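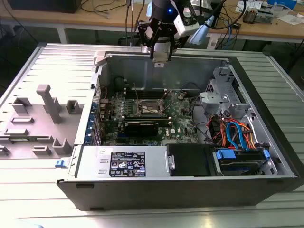
The arm's gripper over an open Dell tower, with the CPU socket lever up. Photo: Gratska

Gratska opens its library of hand-taught computer teardown tasks to repair shops and recyclers

August – I've been wanting to write this one for months, so forgive me if it runs a little long. Starting this month, Gratska is opening up the teardown library we've been building in our shop, and any repair outfit or recycler with a compatible arm can ask for access. It holds 182 recorded tasks, all of them shown to the arm by a person, and all of them on desktop computers.

I'm Araba Kwofie, and I run the teaching floor here. My job is mostly sitting next to people while they drive a robot with a pair of hand controls and telling them to slow down. (They never slow down enough. I didn't either when I started!)

We teach in two ways. For the big moves, like getting down into the case and back out without snagging a cable, you take hold of the arm and walk it through by hand. For the small stuff we switch to remote control, with the operator at a desk watching the wrist camera and squeezing a trigger to close the fingers. CPU socket levers, drive latches and memory clips all get done that way. A socket lever is a thin bit of bent wire and it wants to spring, so you have to feel your way around it, and the hand controls push back just enough to let you do that.

Each task in the library comes with the full set of runs, including the clumsy ones. We went back and forth on that. Balakrishnan Ramasamy, our lead engineer, wanted them in from day one, and he won me over.

"If an operator misses the lever and comes back for it, I want that kept," says Balakrishnan. "The coming back is the part I can't write by hand. I tried for most of a winter and my version was terrible."

The arms run on Dekel, our teaching software, and there's a new version going out along with the library. It lets you stop in the middle of a run, back up to the last good spot and carry on from there – our operators asked for that more than anything else. It also labels the runs by part, so you can pull up only the drive removals or only the memory if that's what your line needs.

We had help from two early partners. Gitau, a refurbisher, put 104 retired desktops through our hands and got the parts back sorted. Shen, a repair school, sent us 2 of its instructors, who recorded 115 runs between them and also fixed our seating, our lighting and our habit of putting the screwdrivers on the wrong side. I'm very grateful for all of it, the screwdrivers especially.

Laptops aren't in there yet. We've started on them, and the glue is giving us trouble, so I won't promise a month.

Access is free for repair schools. Shops and recyclers pay a yearly fee based on how many arms they run, and that includes a teaching day with one of us – quite possibly me. Bring a machine you know well and don't mind losing.

About Gratska
Gratska makes teaching tools for robot arms used in electronics repair and recycling. Its products include the Dekel teaching software and the Gratska teardown library.

Press contact
Araba Kwofie, Teaching Floor, Gratska
Interviews and shop visits by arrangement, mornings preferred.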